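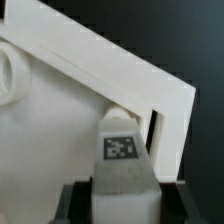 White plastic, dark background: a corner with a thin groove along one side.

Dama's repair morning is back, and I'm chuffed to bits! After a long gap the doors of the Montes hall opened again in July 2021, and 162 of us turned up with wobbly lamps, dead radios and (in my case) a toaster that hates me.

Nayeli Jaramillo, who runs it, told me they'd only hoped for 37. "I'd bought one packet of biscuits," she said – and I can confirm it didn't last.

The mornings used to be monthly, but they stopped when the old hall on Dadik Lane shut. The group has been saving for tools since April and has £1,623 in the pot, with almost £2,433 needed for a proper workbench and a second soldering station. I put my change in the tin on the way out.

My toaster went home with a new lead and a stern warning about crumbs. Next one's in a month, same hall, ten till one, free to get in – bring the screws if you've still got them!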